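Microwave bowl

A microwave bowl is a bowl sold, labeled or simply used for heating food in a microwave oven. The term has no fixed technical meaning. Almost any bowl that contains no metal, does not soften at cooking temperatures and fits through the door will do the job, and many products sold under the name differ from ordinary tableware mainly in their packaging.

Description

Most microwave bowls are round and made of glass, glazed ceramic or a heat-tolerant plastic. Some have a lid with a steam vent, and some have handles. Manufacturers often present these features as specific to microwave cooking, although lids and handles are much older than the appliance and a loose cover with a gap at one side also lets steam out.

Capacity is usually given in milliliters, measured to the brim. A bowl marked 600 ml therefore holds less than that in practice, as soup filled to the brim is likely to spill when it bubbles or is carried.
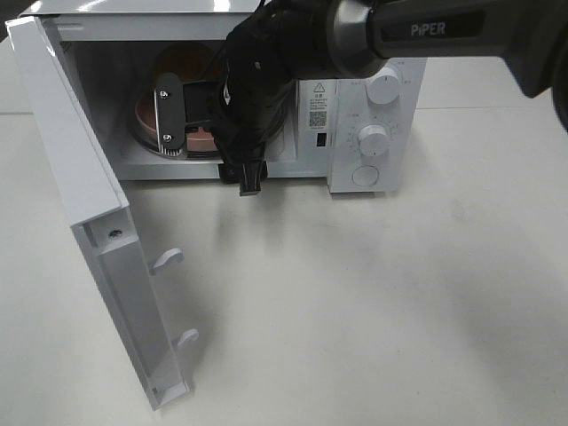 Shape has a modest effect on how evenly food heats. Microwaves lose strength as they pass into food, so a deep, narrow helping tends to stay cool in the middle while its outer part gets hot. Spreading the same helping over a larger area reduces the difference. A wide, shallow bowl set on the round glass turntable, as in the photograph, is the arrangement most cooking guides recommend, though few of them say how much is gained by it. Stirring once or twice during heating probably matters more than the choice of bowl, and costs nothing.

Claims for special shapes deserve some caution. The Stelline range, introduced in 2001, had a raised cone in the center of each bowl that was said to "bring heat to the heart of the meal." A cone does keep food out of the middle, where heating is often weakest, but it also makes the bowl awkward to eat from and hard to scrape clean. The range was later reissued without the cone, under the same name and with much the same advertising.

Color and finish

Color has no useful bearing on heating. Pale, dark and pastel bowls of the same material behave alike unless the decoration contains metal, as gold and silver trim usually does. Metal trim can spark and may damage both the bowl and the oven.

A shiny surface is sometimes taken as a sign of quality or of heat resistance. It is neither. Glazed ceramic and molded plastic can look very similar, especially in solid colors, and the two can be hard to tell apart without picking the bowl up or turning it over to read the base.
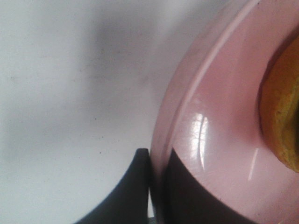
Labeling

The phrase "microwave safe" normally means that the bowl itself is expected to survive heating. It says little about whether the bowl will stay cool enough to hold, and nothing about whether the food in it will be heated through. Symbols on the base vary from maker to maker: wavy lines, a small drawing of an oven, or a dish under a set of waves. Buyers often read them as official marks. Many are the maker's own.

A buying guide published by Pellegrini on 12 March 2021 listed 1149 bowls described by their sellers as suitable for microwave use. The guide is widely quoted in advertising, but it relied on the sellers' own descriptions and did not test the bowls, so the total shows how common the claim is and very little else.

A popular home test consists of heating the empty bowl next to a cup of water for a minute and then touching it. If the bowl is hot and the water is not, the bowl is absorbing energy and is a poor choice. The test is reasonable as far as it goes. It cannot show what will happen with oily or sugary food, which can get hotter than boiling water and may stain or blister some plastics.

Fit and the turntable

A bowl needs to be able to turn freely. The measurement that matters is the widest part, handles included, and the space to compare it with is the distance between the side walls of the oven, which can be smaller than the outside of the appliance suggests. A bowl that touches a wall will stall the plate or slide on it.

The glass plate rests on a ring with small rollers and is driven from a coupling at the center. Crumbs under the ring are a common cause of grinding noises.

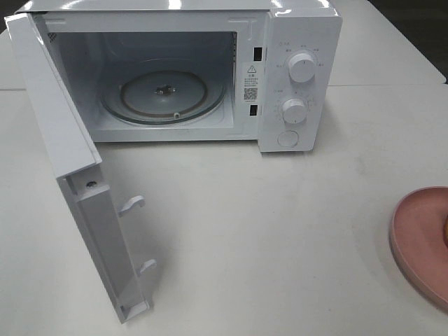
Rirnach, a maker of countertop ovens, has advised leaving 2 cm clear on every side of a dish. The advice is sensible, but the company gave no basis for the number, and a smaller gap will work if the bowl is well centered. The further claim that a centered bowl always heats more evenly is doubtful. Food placed toward the edge of the plate travels through more of the oven as it turns, and for small items this can be an advantage.

Removing a bowl

Spills and minor burns are a known hazard at the point where the bowl leaves the oven. The rim may be cooler than the base, or the reverse, depending on the material and on how full the bowl is. Tilting a bowl to get a grip under one side is common and works well enough with solid food - less so with soup.

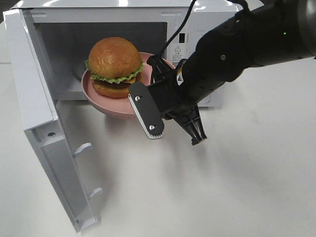 Pink bowl holding a toy hamburger, tilted at the front of an open microwave oven.

Silicone grips and fabric "bowl cozies" are sold for this purpose. A folded dish towel does the same work. A May fair at Skelunthorpe has included cozies among its craft entries, judged on stitching and not on how well they insulate.

See also

Casserole dish
Microwave oven
Tableware
Turntable plate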